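Bench Skills 2: Looking After Your Pipette
Last updated: May
Shares: 2,666 | Comments: 3

Welcome back! Last time we weighed things. This time we get to the tool you'll have in your hand more than any other in this course, and I'm a bit in love with it, so bear with me.

A micropipette moves a small, known volume of liquid from one place to another. The ones in the Zandow lab go up to 1,000 microliters, which is one milliliter. Water at room temperature weighs very close to one gram per milliliter, so you can check your own technique with a balance and a beaker of water. Try it! It's a great feeling when your readings start landing close together.

The plunger has two stops. Press to the first stop before the tip goes into the liquid, dip just below the surface, and let the plunger come up slowly. To dispense, touch the tip to the wall of the receiving vessel, press to the first stop, pause, then go on to the second to push out the last drop.

Between transfers the pipette goes back on the bar, upright. Please don't lay it on the bench with liquid in the tip, as the liquid can run up into the body and then somebody has to take the whole thing apart.
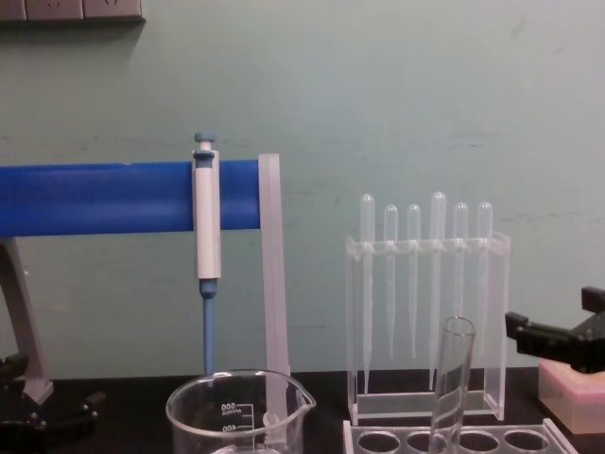 Pipette hanging upright on the blue bar, glass beaker in front.

Set your beaker where you can reach it without stretching across the bar. Pour your working water into it from the stock bottle and pipette from the beaker, never from the stock. If you pour any away, use the spout side and go slowly.

For the practical: set 1,000 microliters, transfer it ten times into a tared beaker, and write down every reading, including the ugly ones. Then swap with your partner and compare. The spread is the interesting part!

Read the Osagie handout on balances before you come.

Jannik Frerichs

Comments

stinholm_bio: The pause before the second stop fixed my readings. Thank you!

Petra K.: Do we pre-wet the tip for the practical?

J. Frerichs: Yes please, draw up and dispense a couple of times first. Good question!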